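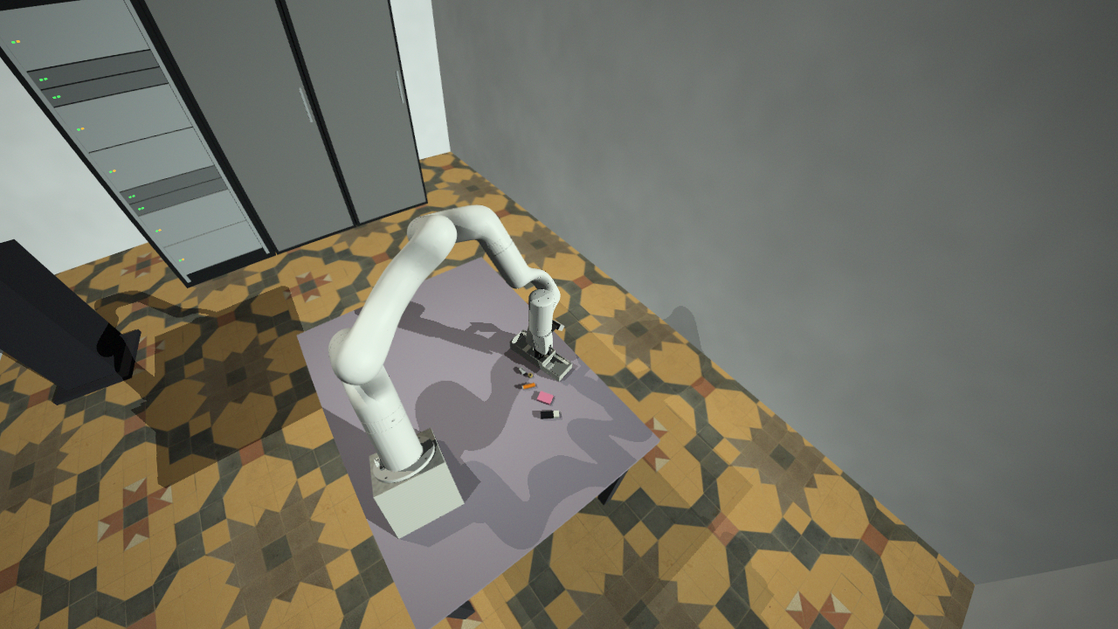 Why would I pay for a practice arm when my real one sits idle half the week, a reader wrote to me after I mentioned Tidari last month. Fair question! So I took it straight to the product lead at Zandulness, the small company behind it, and we ended up talking for 63 minutes (I'd asked for twenty).

Tidari is a subscription service. You get a simulated room, an arm, a gripper and a pile of sorting jobs, and you run your own control software against them before you let it near real hardware. The idle arm didn't impress my host much. "Idle is fine," she said. "Idle with a bent finger is three weeks of waiting for parts. We've all been there, me twice."

She's a fast talker and she loves the bin jobs best, the ones where small things on a table have to go into the right compartment. I said they looked kind of easy. She laughed at me. "Everybody says that, and then they try the little flat pieces. Come back when you've done 300 runs and tell me it's easy."

I haven't done 300 runs, but I did spend an evening with the trial, and okay, she has a point. My grasps were fine on paper and terrible near the bin walls, and I went to bed annoyed.
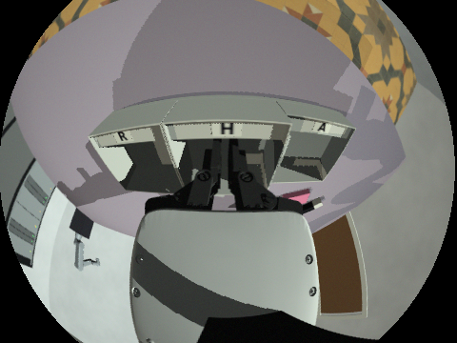

What I like is that you can start a job over from exactly the same spot, as often as you want, and change one thing at a time. What I don't like is the setup. The install took me most of an afternoon, and the manual still has a whole chapter on Surix, the old version of the software. "Guilty," she said. "The new manual is coming in June. Please print that so I have to do it."

Then there's the price. The basic plan is $300 a year and the lab plan is $600, which gets you 9 seats and the Ocampo add-on for building your own rooms. I asked if hobbyists could get Ocampo by itself. She made a face and said they were arguing about it, and that she was on the hobbyists' side. I'm holding her to that one too.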